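Practice board for small parts assembly, what mat do you use under it?
Asside Workshop Forum > Benches and Fixtures
Started 18 October 2023

tallowbench
I'm putting together a practice board for small assembly work. Flat white base, blue pegs and a gear, and white insert plates that sit on top. The base slides on my bench top every time I press a peg in. I've tried clamps but they get in the way at the corners. What do people put under theirs? I would like to spend under 17 dollars if I can.

rigby_nodd
Black textured mat. I got mine from Gruvolier, it was in the drawer liner section. The texture holds the board and pegs don't roll far on it when you drop them. Cut it bigger than the board so you have room on all sides.

ferrule88
I'd clamp it anyway. A mat lets the board creep over a long session. Mine moved 5 mm in an afternoon and the gear stopped lining up with my marks. If the corners are a problem, use low-profile toe clamps on two sides only.

tallowbench
Do the toe clamps leave room for the plates? One of mine sits close to the edge.

ferrule88
Depends on the thickness of your base. On mine they clear it.

mopsy_k
Mat here, no creep that I've noticed. Wash it first. New ones have a film on them and that is probably why some people's boards slide. Dish soap and let it dry overnight.

Different question for tallowbench, did you outline the empty slots or leave them plain?

tallowbench
Plain so far. Is it worth doing?

mopsy_k
Yes. Thin dark line around each one. White on white is hard to read under a ceiling light, and the small ovals disappear completely.

quillback
I disagree on the outlines. Once you have the line you aim for the line and stop feeling for the hole. If the point is practice, leave it plain and get a better lamp. I use a Luvolum clip lamp set low on one side so the slots throw a shadow.

rigby_nodd
That works if you're alone at the bench. With someone across from you the lamp is in their eyes.

mopsy_k
Also depends who it's for. Mine gets used by beginners and they need the outlines.

quillback
Fair enough for beginners.

ferrule88
Whatever you do, keep the pegs one color and the plates another. The old Magbanua kit had everything in gray and I lost half the short pegs. Post 114 in the kit thread has my list of replacement sizes if anyone wants it.

tallowbench
OK. Going with the mat and trying one plate with outlines and one without. The gear stays on the main board for now. Does anyone have a picture of a board on a black mat? I want to see how it looks before I cut anything.

rigby_nodd
White base on black, with the blue gear-like part near the top and some of the slots still empty. You can see how much mat I'd leave around it.

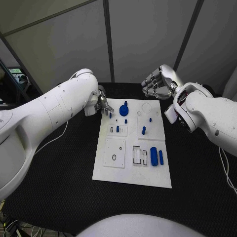 Board on the black mat, outlined slots at upper right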